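Notebook – stems and vases bench
Wednesday, May

Started late, bench was still covered in Grurton's ribbon samples. Moved those to the shelf by the sink. Somebody please label that box before it gets thrown out.

Todo was: check the new Clolo delivery against the slip, pick stems for the Alaoui lobby arrangement, test whether the foam blocks hold the heavier heads.

Delivery. Slip says 98 stems. Counted 98, good, first time this year. Roses all there. Hydrangeas came wrapped in two sleeves per layer, the tape had stuck to the paper and tore it, no harm to the petals. A few leaves bent flat in the carton. Warm water and fingers got most of them back, hairdryer on low for the stubborn ones. Do NOT use high, see the sad lily from April.

Roses. The deep red still my pick for Alaoui. Against white it carries from across the room, tried it from the door and again from the stairs. Asked for something "not too wedding" and red on white does that without much help. The other red (the Disard one) is more orange under the lamps and I dont trust it next to blue.

Hydrangea. Pale blue. Big head, thin stem, so it wants to tip as soon as the vase is shallow. Toothed leaves are nice, dark, they give the blue something to sit on. Would keep them high up under the bloom and strip anything lower than that.

Red rose first, then the blue hydrangea:

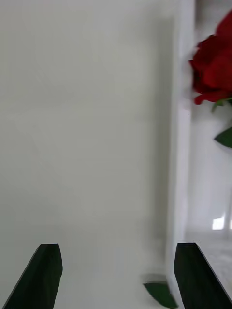
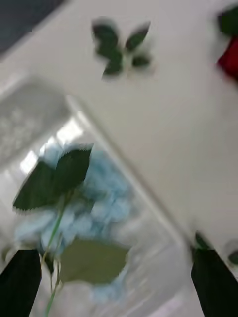
Display & Props Workshop – Floral Bench

White is the right ground for both of these. Tried the gray cloth earlier and the blue went dull, basically disappeared in the afternoon light. Leave the cloth for the dried stuff.

Foam test. Block cut to 54 mm high, dry foam, glued to the base of the low vase. One hydrangea: fine. Hydrangea plus rose on the same side: leans. Moved the rose to the back and it stood up again, but then you lose the rose from the front, so no. Next try is a taller block, or weight in the base. There's gravel in the tub under the bench, rinse it first, it's filthy.

Stem cutting – the green coating splits if you go straight across with the small pliers. Use the big cutters, angle it, then pinch the coating closed over the wire end. Cut 2 too short before I remembered this. Put them in the offcuts jar, they'll do for the little bud vases.

Color note for Alaoui: they asked if we could do a darker blue. Clolo has one in the catalog but I only have the printed swatch and the last printed swatch was miles off. Ask for a single stem before ordering. Dont order off the page again.

Arrangement so far, on paper only: rose high left, hydrangea low and center, greenery behind, nothing in front. Second hydrangea on the right if the base takes it. Might be too much blue. Look at it again with fresh eyes.

Dusting – the older roses on the top shelf are gray with it. Soft brush, not the spray, spray leaves spots on the dark petals that only show up under the lobby lights.

Left out on the bench: cutters, glue gun (unplugged), both foam blocks, tape. Hydrangeas go back upright in the tall bucket, do not lay them down, heads go flat on one side overnight and it takes ages to fluff them agian.

Still need
gravel, rinsed
taller foam
floral tape, green, the narrow one
answer from Alaoui on vase height, they said either and then sent a drawing with neither

Stopped 5:30.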